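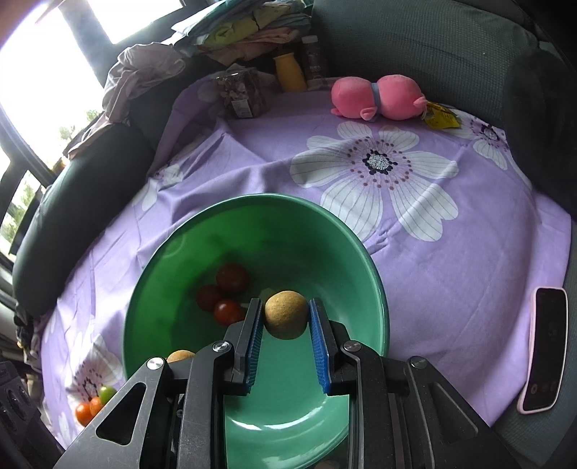 Blue ribbed pads on both fingers, with a round fruit between them.

Products > Hand-held grippers > Pads and spare parts
Reading time: 3 min

Savchuk Ribbed Grip Pads, blue, for two-finger hand-held grippers

The Savchuk pad is a soft ribbed lining for the inner face of a gripper finger. It is sold in pairs, one left and one right. The pads fit the Pilterley linkage and most other two-finger tools with a flat inner face.

We made them for household work, and above all for food. A bare plastic finger is good enough for a box or a book. With a fruit you need friction at a low force, otherwise it turns in the fingers or the skin is damaged. The ribs run in fine teeth along the edge of the pad, so the pad can also hold when the fruit touches only the side of it.

What is in the box
One pair of pads
Four spare fixing strips
A fitting sheet in English
Shipping weight: 110 g

Can a machine put away the fruit yet?

Many customers ask us this before they order, and we prefer to answer it on the page. The short answer is: sometimes, and slowly. A person with a hand-held gripper can sort a basin of mixed fruit without much practice. A robot arm with the same fingers and the same pads still has trouble, and most of the trouble is in deciding where to close the fingers.

Our test bench in Erkville is run by Mehrangiz Talebi. In April her group finished 1,460 picks from a plastic basin with a robot arm, using round fruit of mixed size. The arm failed in 196 of them. A failure means that the fruit fell, or that the arm closed beside it. Small fruit was the worst. A cherry tomato rolls away when the finger only touches it, and a smooth basin wall helps it to roll.

A large round fruit is easier. When the ribs of both pads meet it near the middle, it can be lifted from the basin floor with a light hand, also with cherry tomatoes lying close by. The second gripper in the picture below comes in over the rim from the right. Two tools over one basin need more attention, and for a first try we recommend one.

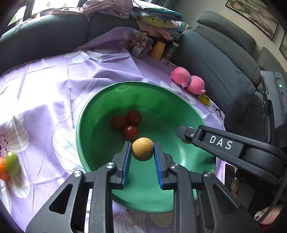

Fitting the pads

1. Clean the inner face of each finger with alcohol and let it dry.
2. Put the fixing strip on the finger first, then the pad. The ribs go inward.
3. Close the fingers slowly by hand. The two pads should meet along the whole length.
4. Leave the gripper closed for 3 hours before the first use.

Care

Wash with warm water and a soft brush. Juice that dries between the ribs makes the pad slippery - please do not wait until the next day. The pads are not for the dishwasher. Khrystyna-Mariia Tymoshchuk in our service department can tell from a photo whether a worn pad should be changed.

Ordering

Single pairs are sent from Erkville. For schools and laboratories, larger orders go through Fondmont, where Svyatoslav Symonenko is the contact. Please write the finger width in the order, measured in millimeters at the tip.

Page updated 08/05/2022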